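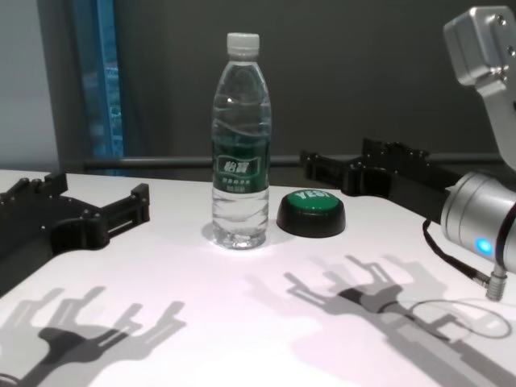

Making Cold Brew Coffee Concentrate at Home

By Irja Keskinen
Filed under: Drinks, Basics

This method makes a concentrate that keeps in the refrigerator and can be diluted with water, milk or tonic. It uses a coarse grind, a long steep at refrigerator temperature and two passes through a filter. Active time is short. Most of the work is waiting.

Equipment

Kitchen scale that reads in grams
Glass jar or pitcher with a lid, 1 liter or larger
Fine mesh strainer
Paper filters, cone or basket
Second clean jar or bottle for storage
Long spoon

Ingredients

100 grams whole bean coffee, medium or medium-dark roast
500 grams cold water

The ratio is 1 part coffee to 5 parts water by weight. Weigh both. Scoops are unreliable here, as a dark roast takes up more room than a light roast of the same weight.

Water

Very hard water gives a flat, chalky cup. Very soft or distilled water tends to taste thin and sharp. If your tap water is fine to drink on its own, use it. If it smells of chlorine, run it through a pitcher filter or leave it in an open container overnight. Bottled spring water is a reasonable choice where the tap supply is poor. Check the label for dissolved solids and pick something in the middle of the range.

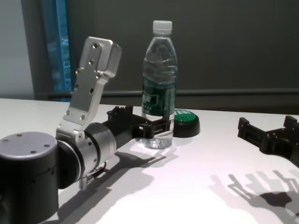
Chill the water before you start. Room-temperature water extracts faster for the first few hours, and the result is harder to repeat from one season to the next. My August batches were always stronger than the winter ones until I began keeping a full pitcher in the refrigerator.

Method

1. Grind the coffee coarse, to the texture of raw sugar. A burr grinder gives a more even result. With a blade grinder, use short pulses and shake it between them.

2. Put the grounds in the jar. Add half the water and stir until no dry clumps remain. Wait 4 minutes.

3. Add the rest of the water. Push down any floating grounds with the back of the spoon. Do not stir hard at this stage, as it brings up fine particles that clog the filter later.

4. Cover and refrigerate for 16 to 18 hours. Past 20 hours the concentrate picks up a woody taste.

5. Pour the contents through the mesh strainer into a bowl. Let it drip. Do not press the grounds.

6. Rinse a paper filter with hot water, discard the rinse water, and set the filter in a cone over the storage jar. Pour the strained coffee through in small amounts. If the flow stops, change the paper.

7. Weigh the finished concentrate. I get 355 grams from this recipe. The rest of the water stays in the grounds. A much lower figure usually means the grounds were not left to drain long enough.

8. Seal and refrigerate.

Serving

For a standard iced coffee, mix 1 part concentrate with 2 parts water and pour over ice. With milk, start at 1 to 1. For tonic, fill a tall glass with ice, add the tonic first, then pour 40 grams of concentrate over the top slowly. It foams if added the other way around.

To sweeten, use syrup. Granulated sugar settles at the bottom of a cold drink.

Storage

Keep the concentrate for up to a week. Once diluted, drink it within two days. It can be frozen in an ice cube tray, and the cubes are useful in smoothies and in iced coffee that would otherwise get watery.

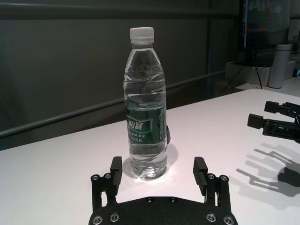 Troubleshooting

Weak or sour: the grind was too coarse or the steep too short. Go one step finer before adding time.

Bitter or drying: the grind was too fine. This is common with blade grinders.

Cloudy: filter again through fresh paper. Cloudiness does not affect safety, but the sediment keeps extracting and the flavor drifts over a few days.

Stale taste: check the roast date, then the jar lid. Rubber gaskets hold old coffee oils and need a soak in hot water and baking soda.

Scaling up: keep the ratio and steep time the same. Larger batches filter slowly, so divide the strained coffee between two cones. Thanks to Angharad Bellis for testing the double batch.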